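The Barbieri coffee counter has opened its second location, on the ground floor of the former Grasico warehouse, and readers of this blog who work nearby may wish to know what is on offer during the opening month. I attended on the first morning and again on two later occasions, and I set out my findings below.

To mark the opening, the counter is giving away 300 filter coffees in the course of January. One cup is allowed per person per day, between 7 and 9 in the morning, and the offer ends when the allocation has been used. Customers must ask for the filter coffee by name. Espresso drinks, tea and hot chocolate are charged at the usual price, as is any coffee ordered after 9.

The new premises are considerably larger than the original. There are 36 seats, most of them at long shared tables, with a short row of stools along the window. The original site in Budness Lane has nine seats and will remain open, with its hours unchanged. Mr Ubaldo Zanetti, who manages both, informed me that the baking for the two counters will now be carried out at the new address and sent across twice each morning. Regular visitors to Budness Lane should therefore expect the first pastries a little later than before.

## The food

The breakfast menu is short. Porridge is served with stewed plums or with brown sugar, and there is a plain roll with butter and a choice of jam. I would recommend the roll. The almond pastry, which has a good reputation at the older site, was somewhat dry on my first visit and much improved on my third.

Lunch begins at half past eleven. It consists of two soups, a bean salad, a baked pasta dish and whatever sandwiches have been made that day. The barley soup was well seasoned and generous in quantity. The bean salad would benefit from more vinegar. Portions may be taken away, and customers who bring their own container receive a small reduction on the soup and the salad. The container must be clean and must have a lid that closes. Staff are entitled to refuse one that does not meet these conditions, and I saw this done once, politely.

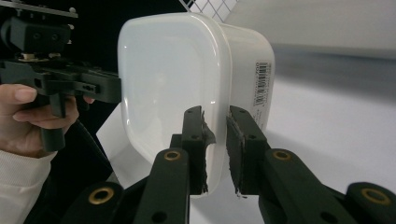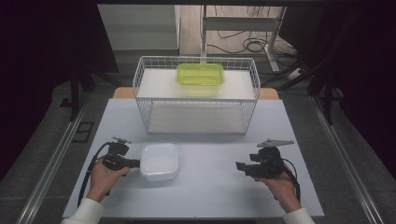
The reduction does not apply to the pasta, which is portioned in advance. I asked whether this might change and was told that the matter would be looked at in the spring.

## The coffee

The filter coffee is the house blend, sold under the name Trorance, and it is the same coffee served in Budness Lane. It is medium roasted, with little acidity, and it stands up well to milk. Ms Agata Longo, who is responsible for the roasting, has also prepared a lighter coffee for the new site only. It is brewed by the cup and takes several minutes, so it is not suited to anyone with a train to catch. I found it pleasant, although I should not choose it every day.

Bags of both coffees are sold at the till. They will be ground on request at no charge, but not during the free coffee period, when the grinder is in constant use.

## Practical matters

The entrance is on the canal side of the building. The doors facing the main road still carry the Grasico sign and are kept locked, and several people were trying them when I arrived. There is a ramp to the left of the entrance. The 523 bus stops at the corner, and bicycles may be left in the yard until six in the evening, when the gate is closed.

Payment is by card or cash. Loyalty cards from Budness Lane are accepted, and stamps collected at either counter may be combined on a single card. The free filter coffee does not earn a stamp.

I understand that evening opening is under consideration, subject to the agreement of the landlord. I shall report on it here if it goes ahead.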